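Subject: Re: [home-automation-chat] So can they tidy up yet?
From: Alfredo Dimaculangan
Date: April 19, 2022
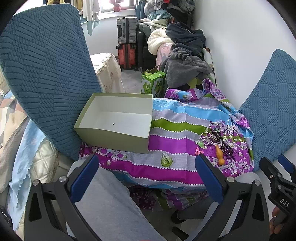
Can a machine you could buy this year tidy up a dresser top or a side table for you?

For most homes the answer is still no, because the affordable ones do one or two fixed motions and a messy surface needs dozens of different ones.

Okay, now to the message that got me typing:

> Dolan wrote:
> My sister has a robot vacuum, a robot mop and a dishwasher that
> texts her. She still spends her evenings putting small stuff back
> in boxes. Why is that the part we can't hand off? Picking up a
> necklace has got to be easier than driving a car.

I used to think the same thing, Dolan! Then I spent 8 months on the packing line at Clorside, where we had an arm that moved jars into trays. It was great at jars. Somebody decided it should do the gift sets too, the ones with a little string of beads in each bag, and oh boy. Grab a jar and you know where the rest of the jar is. Grab one bead and the rest of the string goes wherever it likes (usually around the next string over). We ended up with 6 people doing gift sets by hand and the arm went back to jars.

So when I look at a pile like the one at the top, a bangle, beaded strands all tangled up, a pendant, a shiny orange gourd thing, and an open box right beside it, I see a pretty hard job. The bangle I'd trust a decent two-finger gripper with. The gourd too, it's got that nice pinched waist to hold on to. The dark beads are lying partly over a berry print on the cloth, and I had to squint at that myself, so good luck to the vision software. And a cloth can bunch up if a finger drags on it, which the jars never did to us.

Wemgate had a demo last June that put 13 toys in a bin with no drops. I watched it twice, I was thrilled! But the toys were chunky and spread out on a plain mat. I wrote and asked if they'd tried anything with a string or chain in it and got a very polite reply about their roadmap.

My guess is laundry folding gets decent first, then dishes, and jewelry a good while after. Jullunum people, didn't one of you say your shop was trying soft fingertips on cable ends? I'd love to hear how it's going, because a cable end and a necklace seem like cousins to me. Even a bad result would be interesting.

Also, Dolan, tell your sister a $200 vacuum will happily eat an earring. Ask me how I know.

Alfredo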